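Kitchen and Worktop Design, Unit 8: Working Heights and Clearances
Tutor: Jannik Kuhlmann

Standing work is planned from the elbow. Measure from the floor to the underside of the bent elbow, in the shoes normally worn, and set the worktop a little lower. Kneading and rolling need a lower surface still; washing up needs a higher one, as the hands work at the bottom of the bowl.

In the Guvalura exercise the main run is drawn at 895 mm and the baking section at 746 mm. Keep the step between them away from the hob — pans get slid sideways.
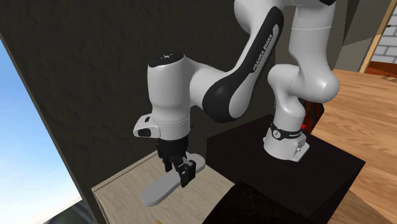 Reading time: 4 minutes

Overhang at the front edge is 20 mm beyond the door face unless the drawing states otherwise. Measure from the door, not the carcass. Pale wood-grain finishes show a badly matched joint more readily than plain ones, so mark the grain direction on every piece in the cutting list.

Toe space is taken off the plinth, never off the worktop depth. Students regularly lose marks for this.

For next week: redraw the Dirnilness plan with both heights shown in section, and read Salian's notes on corner units. Bring a scale rule.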